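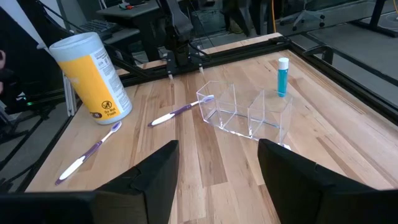
Bathroom station, main table: wipes, two toothbrushes, the three-compartment organizer and the toothpaste.

Eststead Household Skills Group
Minutes of the planning meeting, 30 Sep 2022

Present: Ruth Ríos (chair), Wilson Chambi, Graça Seixas, Jhair Henao
Regrets: Halina Szewczyk (sent notes by email, read out under item 3)
Minutes: Graça Seixas

1. Minutes of the last meeting
Accepted with one correction. The kettle for the tea station was bought by Wilson and not by Jhair, and Wilson has now been paid back.

2. Bathroom station
Ruth opened by saying how pleased she is with this one, and the rest of us were right there with her! It's the first station where the whole kit fits on one table and still leaves a person room to work with their elbows out.

The clear organizer got the most discussion. Wilson likes that you can see through the walls, so a learner can check what's in each compartment without tipping anything out. Jhair agreed but finds the edges hard to pick out under the ceiling lights, and one of his learners in May kept setting the brush down against the outside of the box. Ruth suggested a strip of coloured tape along the top of the dividers. Graça would rather try it on one divider first and see whether people look at the tape and forget the toothbrush. Agreed to try one divider.

Which thing goes where? We went back and forth on this for a good while. Options raised:
– both toothbrushes together in one end compartment, toothpaste in the other, middle left free
– one brush per compartment, toothpaste in the third
– learner decides, and we write down what they chose
The third got the warmest reception. Jhair pointed out that people at home all do it their own way and seem to manage. Ruth will write the card so it says "find a place for each thing" and leaves it there.

Two brushes with the same purple and white colours came up as well. Wilson thinks matching brushes are a nice plain start. Graça asked how anyone sharing a bathroom would tell theirs apart, and would like a second set in another colour for the follow-up session, where sorting by owner is the task. Everyone keen. Graça to buy.

Toothpaste: the small tube stays. It stands up on its cap, which learners enjoy getting right, and it takes up very little of a compartment. Full-size tubes can wait for the Prothero drawer unit.

Wipes: the canister has been living on the same table and Ruth asked whether it belongs to the kit or to the cleanup. Decided it belongs to both. The last step of the session will be wiping down the tabletop, and the label is a good chance to talk about what goes in the toilet and what goes in the bin. "Do Not Flush" is printed right on it, and Jhair said that the little circle has already started two excellent conversations. He would happily run a whole session on it. Noted with affection.

The butcher-block top is holding up well. Wilson will oil it before the next block of sessions and asks that people dry it off after wiping.

3. Notes from Halina
Halina has tried the draft card with the Kedilia group and sends these comments:
– the type is too small, please go up a size
– "organizer" puzzled a couple of people, "clear box" did not
– the session ran 46 minutes including cleanup, and she wouldn't cut any of it
– one learner went home and asked for a box of her own, and Halina was over the moon
Ruth will change the wording on the card to "clear box". The kit list keeps "organizer" so that it matches the order form.

4. Next stations
Kitchen drawer: Wilson has the cutlery sorted and needs a tray. Jhair has one in his garage and will bring it in.
Laundry folding: on hold until the Drusura room is painted.
Desk station: Graça has sketched a layout with pens, tape and a stapler. Lots of enthusiasm, and Ruth would love to see it set up at the next meeting so we can all have a go.

5. Budget
There is $500 left for the season. Approved: second set of toothbrushes, coloured tape, two more packs of wipes. Laminating the cards was approved too, once the wording is settled.

6. Other business
Jhair asked for the kit to go back in the same bin every time, with the list taped inside the lid. Agreed by all, and Jhair will do the list.

Actions
Ruth – rewrite the card, larger type, "clear box"
Wilson – oil the tabletop, tape one divider
Graça – toothbrushes in a second colour, desk station layout
Jhair – cutlery tray, list for the bin lid
Halina – run the new card with the Kedilia group and report back

Next meeting: date to be set by email once Halina is back.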